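September, notebook, draft-grading side of things

Back on the prospect model after a week of ignoring it. Coffee first, then I opened the college table and found out why the cornerback grades looked so weird last time. We had 1,870 players in there and the import had read "DB" as its own position, so a whole bunch of corners were being compared with a bucket of safeties, nickels and whoever else the school didn't feel like labeling. No wonder the top of the board was a mess!

Fixed it by hand for the ones that matter (drafted, or invited to a pro day with a timed forty). That leaves 1,405 I trust. The rest go in a side table called leftovers until I can face them.

Reran the Kavosby script on the clean set, same settings as before, three-year lookback. The corners look a lot more sensible now. Long arms still count for more than I'd like. I think that's the model picking up on which teams pick early and what those teams go for, so we may be grading front offices and calling it talent. Left a note in the code. 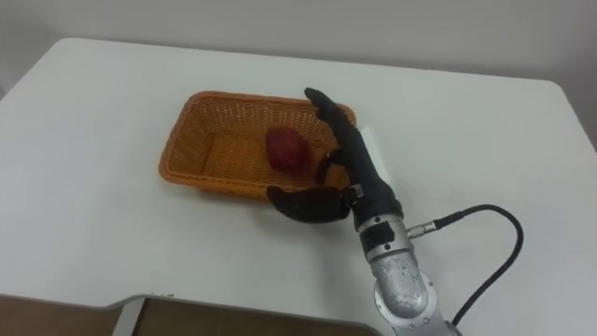 Sizwe Magagula thinks I'm wrong about arm length, and that it drops right out once you control for how much press coverage the college defense played. He'd also like me to stop using draft slot as the target and use snaps in year two.

Fair enough on the snaps. I did try it after lunch with the 300 players where we have full second-year snap counts, and the ranking moved around plenty, mostly in the middle rounds. The problem is injuries. A guy who tears something in camp goes down as a bust and he never even got to play. Dropping them feels like cheating, keeping them feels worse. For now I'm flagging them — there are 26 — and running it both ways.

The press coverage numbers are another headache. Geser charts them for the big conferences only, and the small-school kids come up blank. Filled the blanks with the conference average, didn't love it, took it back out.
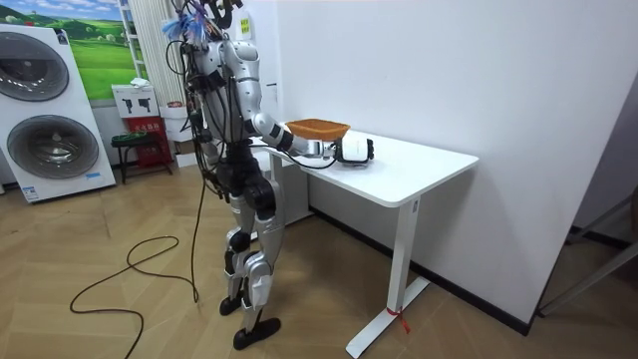
Basket on the forearm, at the white desk.

Other bits, so I don't lose them:

Sadia Durrani has the old Grallport export with the pro-day shuttle times. Ask her which ones are hand-timed. If they're mixed in with the laser times we can't use the column at all.

The mock draft comparison still breaks on trades. It thinks the team that owned the pick in winter made the pick in spring. Need a proper pick-history table, probably half a day of boring typing.

Rename the output columns. "grade2_new_b" meant something to me once.

4:40 pm, rerunning with injuries flagged and arm length out. Leaving it going, will paste the top of the board under this entry when it's done.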